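Rodgate Handheld Gripper Project
Section 4: Loss of Recorded Width on the Right Unit
Borghild Rønning

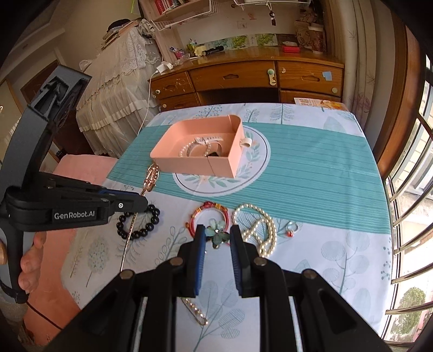
Figure 3. Both grippers over the jewelry sorting table, right unit with jaws slightly open.

4.1 Fault
The task was to pick up small items and place them in the open pink box. During the June trials the right unit began to log a jaw width of zero while the fingers were still apart. The left unit was not affected. Of 500 recorded picks, 16 showed the fault. Most were picks of thin items such as chain bracelets and necklaces.

4.2 Cause
We first blamed the Cusik logging script and lost most of a Sunday on it. Replaying the raw data showed that the zero was already present before the script ran. The encoder plug had worked partly out of its socket - a light pull on the cable was enough to repeat the fault.

4.3 Repair and check
The plug was reseated and a clamp was added inside the housing. We then ran 1000 open and close cycles with the cable pulled by hand at intervals. No zero readings were logged. The 16 bad picks were removed from the set.

4.4 Open items
The logger still accepts a sudden zero without a warning. A limit on width change per sample has been written but not tested on the left unit.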